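## 3. Planificación de la compra y presupuesto

Este capítulo va dirigido a la persona que prepara el pedido de una célula Flirum con brazo, pinza y cámara de muñeca. Complete los apartados 3.1 a 3.5 antes de solicitar oferta a Fedalau. El montaje mecánico se trata en el capítulo 4.

### 3.1 Datos que hay que reunir antes de pedir oferta

1. Anote la tarea que hará el brazo y las piezas que va a coger, con su peso y sus medidas exteriores.
2. Mida la superficie de trabajo y la altura libre por encima de ella.
3. Compruebe qué toma eléctrica hay junto al puesto y si la línea es compartida.
4. Haga una lista de los materiales que quedarán cerca de la pinza. Señale aparte los metálicos, los perforados y los muy claros.
5. Indique cuántos turnos trabajará la célula y quién la pondrá en marcha cada día.

**Nota.** La hoja de datos se envía con la solicitud. Fedalau no reserva plazo de entrega si falta el punto 1 o el punto 4.

### 3.2 Partidas del presupuesto

La tabla recoge los precios de lista de la tarifa vigente desde el 22 de mayo de 2023, sin impuestos ni transporte. El brazo y el controlador se ofertan aparte, según alcance y carga.

| Partida | Proveedor | Precio (EUR) |
|---|---|---|
| Pinza paralela con dedos de serie | Flirum | 1.578 |
| Cámara de muñeca con soporte y cable | Riedl | 993 |
| Juego de dedos de repuesto | Flirum | 432 |
| Iluminación difusa del puesto | Jirstead | según oferta |

1. Copie las partidas en su propia hoja y añada una línea para el transporte.
2. Añada otra línea para las horas de puesta en marcha. Si las hace personal de la casa, póngalas igualmente: suelen ser la partida que se olvida.
3. Separe los consumibles (almohadillas, bridas, cable) del equipo fijo. En muchas empresas se cargan a cuentas distintas.
4. Decida si compra el juego de repuesto con el pedido inicial. Pedido después, paga transporte propio.

**Precaución.** No sustituya el cable de la cámara por uno genérico para ahorrar. Los cables que no están preparados para flexión continua fallan en la muñeca, y la garantía de Riedl no cubre esa avería.

### 3.3 Elección de la cámara y de la iluminación

La cámara de muñeca trabaja muy cerca de los objetos. A esa distancia una superficie lisa y clara ocupa buena parte de la vista y ofrece poco detalle, y el metal devuelve la luz en puntos muy concentrados. Conviene tenerlo presente antes de cerrar la partida de iluminación -- cambiarla más tarde obliga a repetir la calibración.

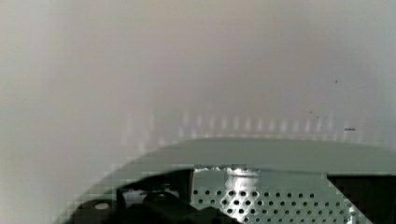

Si en el puesto hay chapa perforada o cantos metálicos, pida a Jirstead la versión difusa y deje margen en el presupuesto para una pantalla lateral. Para decidirlo siga estos pasos:

1. Coloque una pieza real en el puesto con la luz habitual encendida.
2. Acerque la cámara de muestra a la distancia de agarre prevista.
3. Tome imágenes desde 4 posiciones distintas de la muñeca, sin mover la pieza.
4. Revise si los reflejos tapan el borde por el que se cogerá la pieza.
5. Si lo tapan en alguna posición, incluya la pantalla en el pedido.

**Nota.** La cámara de muestra se solicita a Fedalau y se devuelve con su caja. El porte de vuelta corre a cargo del cliente.

### 3.4 Plazos

1. Envíe la solicitud con la hoja de datos completa.
2. Revise la oferta línea por línea y compare las referencias con la tabla de 3.2.
3. Confirme por escrito. El plazo cuenta desde la confirmación, no desde la oferta.
4. Reserve la zona de trabajo para los días de montaje.

En agosto el almacén solo sirve repuestos. Los pedidos de célula completa confirmados ese mes se tramitan a la vuelta.

### 3.5 Comprobación al recibir el material

1. Cuente los bultos antes de firmar el albarán y anote en él cualquier golpe visible en el embalaje.
2. Abra primero la caja de la cámara. Verifique que el soporte corresponde a la brida de su brazo.
3. Guarde las facturas con los números de serie. Hacen falta para dar de alta la garantía.
4. No tire las espumas de la pinza hasta terminar la puesta en marcha.

**Precaución.** No conecte la pinza al controlador durante esta comprobación. La primera conexión se hace según el apartado 4.2, con la parada de emergencia ya instalada.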